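The Night Bus to Purkness

My grandmother said the sea at Purkness rang like a bell once a year, and I believed her until I was nine, stopped believing her until I was thirty-four, and then got on a bus to find out.

It was the 80, the last one out on a Friday, and I had the whole top deck to myself! Just me and a bag of cheese rolls and the rain running sideways along the glass. I'd told my sister I was going for the walking. She looked at my shoes and said nothing, bless her.

If you've never come into Purkness in the dark, the road does a wonderful thing. It climbs and climbs through the gorse so that you think you must be heading inland, and then the bus leans over the top and there's the whole bay laid out, with the harbour lamps in a crooked row and the lighthouse at Varketti swinging its beam round the back of everything. I said "oh!" out loud. The driver heard me down the stairs and called up, "Gets me every time, and I've been on this route 19 years."

I asked him about the bell when I got off. He switched off the engine (I loved him for that, he must have wanted his bed) and had a proper think.

"My mum heard it," he said. "June, it was. She said it was more of a hum. You want to ask at the Brilomari."

The Brilomari was a guest house painted the colour of custard, with a door that stuck. The landlady had her coat on over her nightdress and she was delighted to see me, or delighted to see anybody. She gave me the room at the top, with a sloping ceiling and a window just big enough to get my head and one arm through.

"Low water's at ten past four," she said. "That's your best chance. Bell Rock only sings when the tide's right off it and the wind's coming up from the south. Last summer we had a gentleman stay a fortnight and he got seagulls."

I didn't sleep a wink. I lay there in my jumper going over what my grandmother had told me, which wasn't much when I put it all together. She'd been a girl in service at one of the big houses on the front. She'd gone down on the sand early, when she wasn't meant to, and the sea had rung, and a boy mending nets had looked up at the very same moment. I'd always thought it was a story about the sea. Somewhere in the small hours it came to me that it might be a story about the boy, and I had to sit up and eat the last cheese roll.

At half past three I crept down through the house with my shoes in my hand. The landlady was already in the kitchen, filling a flask, dressed in a yellow oilskin and an enormous pair of boots.

"You didn't think I'd let you go by yourself?" she said. 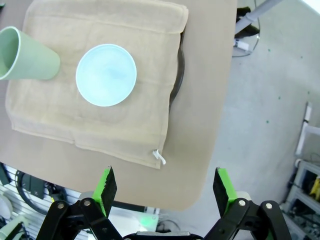

My grandmother had a rule that you never went down to the water on an empty stomach, and it seems the rule is known all over Purkness. The landlady wouldn't hear of leaving until there was something hot inside me. She'd folded a beige towel on the table, a pale blue bowl on it and a green cup beside that, and from a saucepan she produced porridge with so much golden syrup in it that the spoon stood up. "Eat," she said, so I did, and I can tell you that it was the best porridge of my entire life. Then we went out into the wind.

It was from the south! We both noticed at the gate and grabbed each other's sleeves like schoolgirls.

The sand went on for ever. We walked past the old Bakhtiari ice cream kiosk with its shutters down, past the last of the groynes, right out to where the ground was ribbed and shining and the sky had begun to go grey along the bottom. Bell Rock was a black lump with a crack through it. We stopped maybe 100 yards short, as the landlady said you should, and poured the tea, and waited.

Four o'clock. Ten past. A gull walked by and gave us a look. I thought of the gentleman and his fortnight and began to get my brave face ready.

And then it came up through my feet. I felt it before I heard it, low and round and golden, a note so deep that the tea shivered in the lid of the flask. It went on for one long breath, dipped, and came again a little higher. I was laughing and I was crying and I had hold of the landlady's oilskin with both hands.

"There she is," said the landlady. "There she is, the old beauty."

When it stopped, I turned round. Far back along the beach somebody was standing by an upturned boat with a brush in one hand, stock still, looking out towards us. He lifted the brush over his head and waved it like mad.

I waved back.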